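Notebook, natural dye bench
21st February

Second go at the weld and madder baths, and I want to get this down while my hands are still yellow, so forgive the handwriting (whoever types this up for the shared folder, you have my thanks and my sympathy).

The wool came out of the alum last night. I used the Nukton again, the softer two-ply, and kept back three skeins of the Pultov for comparison, mostly to settle the argument Orla and I have been having since June over whether the coarser yarn drinks up more color or only looks as though it does. My money is still on it only looking that way. Orla Tierney has been at this a good deal longer than I have and is usually right, so I wrote my bet on the back of the door where I can't rub it out without being caught.

Weld first. I chopped the dried tops small and soaked them overnight, then brought the pot up very slowly and held it at 60. Last time I let it run away from me and got that flat mustard that looked like an old raincoat, and I really didn't want to see it again. A pinch of chalk went in once the liquor had some color to it, and oh, what a difference! It went from weak tea to something you'd want to wear. Skeins in, stirred now and then, and left alone while I had my lunch, which I also wanted to sit over for a while.

Madder was the fussier of the two, as ever. I rinsed the chopped root twice to get the browns off, and saved the rinse water in the bucket by the sink - PLEASE don't tip it out, I want to try it on the silk scraps. The root then went into a stocking with a knot in the top, which keeps the bits out of the yarn and saves an evening of picking. I should say the stocking was my idea and I'm quite proud of it, although my grandmother did the same with tea leaves, so maybe I can't claim too much.

The first madder skein was a good brick orange and the second was more of a salmon. Same pot, same yarn, second one in after the first had come out, so I suppose that's the dye running low, but it was a bigger drop than I expected. I'd like to try one more dip with fresh root before I decide. The Flirnard notes say to use equal weights of root and wool and I was a bit short, so there's a fair chance the trouble is me and my kitchen scale. It has been reading 10 grams with nothing on it. Someone please find the other scale.

A word on the plants themselves, while I think of it. The color card for the spring sampler needs a small dried bunch of something to sit beside each group of shades, and I've been putting off choosing. I don't want anything too loud next to the yellows. White and the palest pink with some green left in it would be lovely, and would do for the madder end as well, next to the salmon I'm pretending I meant to make.

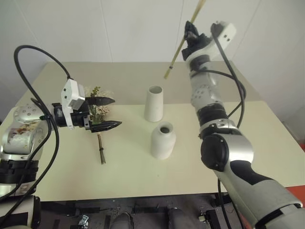
Dried bunch, white and pale pink blossoms with green sprigs.

Still to do, in no special order. Wash the weld skeins properly with the mild soap, and give them a long time on the rack away from the window. Label the Pultov before I forget which is which (I did this last time and had to guess by feel, and guessed wrong). Ask the Athumani people if they'll sell us madder root in a smaller sack, as we can't store the big one and the mice would be thrilled with it. Cut a strip from every skein for the light test and tape half of each under card.

Orla, if you read this before I'm in, the lid on the big pot sticks, so go at it from the handle side. And have a look at the Pultov next to the Nukton in daylight before you say anything about my bet.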